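Care of stone and stone-look counters: cleaning, stains, dull spots

Identify the surface before buying any cleaner. Marble, limestone and travertine contain calcite and react with acid. Granite and quartzite mostly do not. Engineered quartz resists acid but is damaged by heat and strong alkali, and cultured marble has a thin gel coat that scratches easily.

To check, put one drop of white vinegar on a hidden spot, such as the underside of an overhang or the raw edge at the sink cutout. Wait a minute. Fizzing or a dull ring means calcite. Rinse the spot and dry it. Skip this test on a rental unit and treat the counter as marble.

Daily cleaning

Use a pH-neutral dish soap, a few drops in a bowl of warm water. Wring the cloth well. Wipe in straight overlapping passes, then go over the same area with a second cloth and plain water. Soap left behind dries to a film that most people mistake for wear. Dry with a flat-weave towel. Terry cloth sheds lint and leaves loops of moisture along the backsplash joint.

Microfiber cloths used on stone should be kept separate from floor cloths and washed without fabric softener. Softener coats the fibers and the coating transfers to the counter as streaks.

Do not use:
- vinegar, lemon, or any bathroom descaler on calcite stone
- powdered cleanser
- the green side of a scouring sponge
- bleach on colored grout or near unsealed seams

Water test for sealer

Pour a tablespoon of water on the area next to the faucet, which fails first. Leave it 13 minutes by the clock. Blot. If the stone has darkened, it is absorbing and needs sealer. If it has not, leave it alone. Sealer applied over good sealer does not soak in and dries tacky.

Applying sealer: clean the counter, let it dry overnight, and work in sections no wider than your reach. Flood the section, keep it wet for the time on the label, and remove all excess before it hazes. Two coats on honed stone, one on polished. Gel coats and engineered quartz take no sealer at all.

Oil stains

Mix baking soda and water to the thickness of peanut butter. Spread it a quarter inch deep and half an inch past the edge of the stain. Cover with plastic wrap, tape down the sides, and poke a few holes with a pin. Remove after 24 hours with a plastic scraper. Old cooking oil may need three rounds. Florêncio Veloso wrote in August to report that a ring under an olive oil bottle came out on the fourth, with acetone in place of the water. Acetone is acceptable on natural stone. Keep it off cultured marble and all plastics, and open a window.

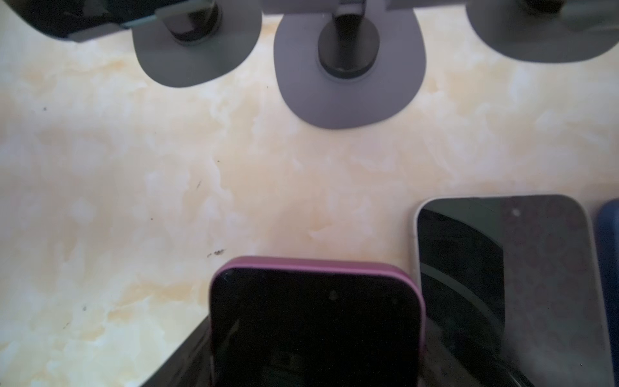

Etch marks

An etch is surface damage and no cleaner removes it. On polished marble, light etching can be taken down with a marble polishing powder, a damp felt pad and short circular strokes. Keep the powder wet. Stop every 14 strokes or so, rinse, and look at the spot from a low angle with a lamp behind it. Honed marble is repaired with a fine abrasive pad in place of powder. Deep etching that catches a fingernail is work for a stone shop.

Rubber and silicone feet

Small appliances, dish racks and anything else with soft feet can mark light stone if left in one place for months. The mark is plasticizer that has moved into the surface. Lift such items weekly and wipe underneath. Clear felt dots work, but replace them when they get wet. A first pass with mineral spirits on a white cloth removes most fresh marks on natural stone. Test first.

Seams

Reseal the joint at the backsplash when the caulk pulls away or turns gray. Cut out the old bead fully. New caulk over old does not bond. For stone, the tube must say non-staining, as ordinary silicone bleeds oil into a porous edge and leaves a dark line.

Text revised by Albane Huet, November 1, 2023.

We use cookies to remember your settings. Accept | Manage choices

Contact | © Mulluvura Home Notes | Back to top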